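Les martinets noirs reviennent en force sous les toits d'Ukel

Quelle saison ! Les martinets noirs ont repris possession des vieux pignons d'Ukel, et les naturalistes du coin n'en reviennent toujours pas. À la fin du suivi, l'équipe d'Ursina Rainer avait relevé 375 cavités occupées dans le bourg et les hameaux voisins, un chiffre que personne dans le groupe n'osait espérer au printemps.

Le martinet noir (Apus apus) passe presque toute sa vie en vol. Il y mange, il y boit, il y dort même, et ne se pose guère que pour nicher. Ses pattes très courtes lui servent à s'agripper aux parois, et c'est pourquoi il lui faut un trou en hauteur avec un dégagement bien franc devant l'entrée, d'où il se laisse tomber avant de prendre de la vitesse. Les vieilles corniches du quartier Diekmann lui conviennent à merveille, mais beaucoup avaient été bouchées lors des ravalements.

D'où l'idée des nichoirs. Roel Kuipers et Stijn Aerts ont commencé par en glisser deux sous le toit de l'ancienne filature Vorkon, sans trop y croire. L'un des deux a été visité dès la première saison, et les demandes ont suivi, d'abord dans la rue, puis dans tout le bourg. Aujourd'hui, environ 400 nichoirs sont en place, certains vissés sous les avant-toits, d'autres maçonnés directement dans les façades rénovées. Les modèles encastrés plaisent beaucoup aux architectes, qui les prévoient désormais dès le dessin des plans - une petite révolution pour qui a connu l'époque des corniches rebouchées à la mousse !

« Le martinet est d'une fidélité incroyable à son trou », s'enthousiasme Ursina Rainer. « Il revient d'Afrique et file droit vers la même fente, sous la même tuile. Si elle a disparu, il tourne, il insiste, il se cogne parfois au mur. Alors, quand on le voit entrer dans un nichoir posé juste à côté, on a envie d'applaudir. » 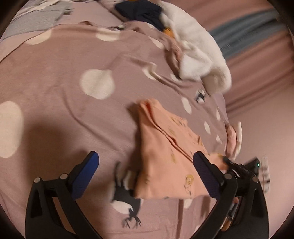
Un couvre-lit rose à gros pois blancs, avec une pince aux mâchoires garnies de bleu.

Pour attirer les jeunes oiseaux en quête d'un logement, l'équipe diffuse des cris enregistrés près des nichoirs encore vides, le matin et en fin de journée. La méthode marche surtout avec les martinets d'un an ou deux, ceux qui prospectent en bandes bruyantes au ras des toits. On les entend de loin, ces rondes stridentes du soir, et les habitants de la place Endero ont pris l'habitude de sortir les chaises pour en profiter.

Jelle De Bruijn, qui s'occupe des oisillons tombés du nid, rappelle qu'il ne faut jamais lancer en l'air un martinet trouvé au sol. Un adulte en bonne santé peut parfois repartir d'une main ouverte, levée bien à plat dans un endroit dégagé, mais un jeune aux plumes incomplètes a besoin de soins. Mieux vaut le placer dans un carton percé de quelques trous, au calme, sans eau ni nourriture, et appeler aussitôt un centre de sauvegarde. Pas de pain, pas de lait, pas de viande hachée : cet insectivore strict supporte très mal les menus improvisés.

Reste la question des insectes. Les prairies humides en aval du bourg, fauchées plus tard depuis deux ans, semblent fournir une belle part du menu, sans que l'on sache encore laquelle. Dwight Leclerc voudrait le vérifier en analysant les fientes recueillies sous les nichoirs - un travail patient, un peu ingrat, dont il parle pourtant avec des étoiles dans les yeux !

En août, les derniers couples auront quitté les façades et le ciel paraîtra bien silencieux. L'équipe en profitera pour nettoyer les nichoirs accessibles et poser ceux qui attendent encore à l'atelier. Les propriétaires qui prévoient de refaire leur toiture cet hiver peuvent dès maintenant demander une visite : le repérage des cavités est gratuit et se fait depuis la rue, jumelles en main.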